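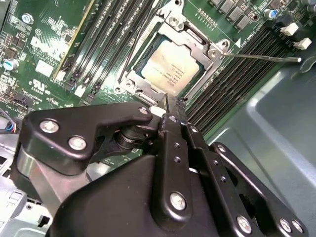

Used workstation boards, tested and sold by the piece out of our Fomerville counter. Green PCB, full retention hardware, nothing bent that we could find. The socket is the part people ask about first so: silver-gray metal frame, load plate that swings up on its hinge, thin lever along the right side with the little bent handle at the end. Chip sits square in the middle with a bit of the dark green substrate showing round the heat spreader. Says intel on it, model line reads like Xeon. Faint golden-tan tint on the spreader, cosmetic, priced accordingly.

## Price and stock

- Board with chip: $68
- Board only, no chip: $18 less
- 6 in stock at time of writing, more expected in June
- Limit 2 per customer, ask if you need more

No memory, no cooler, no I/O shield. We have shields in a box by the register, bring your board and match one up.

## What you get

Board in an anti-static bag, foam both sides, double boxed if shipping. Socket cover goes back on if you buy it without the chip. Please keep the cover. We can't take a return without it.

## Condition

Pulled from Plonwood office towers, one batch. Every board powered up on the bench and left in a memory test overnight. Grade B on all of them. Expect light scuffs near the mounting holes and the odd sticker mark on the back. Old paste is cleaned off before it goes in the bag but check the corners anyway, put your own on fresh.

## Fitting notes

- Power off, cord out, strap on. Yes every time.
- Lever: press down, then out from under the tab, then up. It's stiff. Don't use a screwdriver.
- Hold the chip by its edges. Line up the corner mark and the notches, set it down flat, no sliding.
- Load plate down first, lever second. Some resistence is normal, grinding is not. Stop and look.
- Pea of paste in the middle, cooler on, screws in a cross pattern a few turns each.

Cooler not included, see above. The Nemholm low one fits, so does the Aguirre tower if your case is deep enough. Measure first, we get those back a lot.

## Returns

30 days, bent pins not covered once the board has left the shop. If you want the socket looked at under the magnifier before you pay, just ask, takes about two minutes.

## Pickup

Counter opens at 10, closed Wednesday. Shipping goes out same day if you order before noon. Questions on fit or BIOS versions go to Gyula Bozsik at the bench, put the sticker number from the board in teh subject line or it gets lost.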